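Notebook, Plerthorpe prep room, Monday

Carried on with the colored-water set for the density and mixing bench. Wayne Garside wants the recipes fixed before January so that whoever makes up stock gets the same shades each time. Last batch came out too pale in the orange and almost opaque in the blue.

Stock solutions, all in tap water left to stand overnight in the 400 mL beakers:

Orange-red: 24 drops red, 8 drops yellow to 400 mL. Darker than it looks in the bottle. Do not judge it against the cardboard.
Blue: 12 drops to 400 mL. Used to be 20. At 20 you can't see a meniscus through it.
Yellow-green: 15 drops yellow, 1 drop blue. The one drop matters. Two drops and it goes properly green and gets confused with the mixing product.

Dye is the Mirley food grade. The Gedik bottles have a wider dropper tip and give a bigger drop, so the counts above do not carry over. Elikem weighed ten drops of each last week and the Gedik came out heavier every time. I have moved the Gedik bottles to the top shelf with tape over the caps.

Filling: tubes to the lower mark only. Overfilled tubes slop when the rack is lifted, and the holes in the acrylic are then a nuisance to dry. Cotton swab, not paper towel. Paper towel leaves lint in the corners and scratches the top face over time.
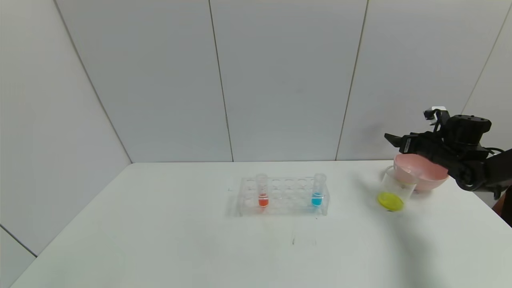
Contrast against the bench has been the open question since we went over to white. Old bench was gray laminate and the yellow disappeared on it completely. Under the present even lighting all three colors separate well: orange-red and blue in the clear rack, yellow-green in the bottom of the clear cup, and the yellow holds up even at a shallow depth. I had expected to need a darker mix for that one. Leaving it as written. The pink bowl is fine for pouring, but don't judge a shade in it. Use the clear cup for any color check, and look from the side.

Spacing in the rack: keep empty holes between the tubes when only two are out. Adjacent tubes pick up each other's color through the acrylic, worst with orange-red beside blue, where both look muddy at the edges.

Volumes. Checked the cup marks against the cylinder. The 90 line reads 83 mL on the batch from Ivanyshyn. Consistent across the sleeve as far as I tested (four cups). Ignore the marks and dispense by cylinder. Wayne to raise it with them when he reorders.

Staining: orange-red left a faint ring in one tube after the weekend. Warm water and a bottle brush shifted most of it. Will try a short soak in dilute bicarbonate. If that fails, the tube gets kept for red only and marked at the lip.

Shelf life: stock is good for up to a week in the fridge, covered. The blue from two weeks ago had a film on it and went down the sink.

To do
- Relabel the three stock beakers, waterproof pen this time
- Ask Elikem for the drop weights, copy them in the back of this book
- More bungs, the small size
- Repeat the yellow-green with the new dye lot before changing any numbers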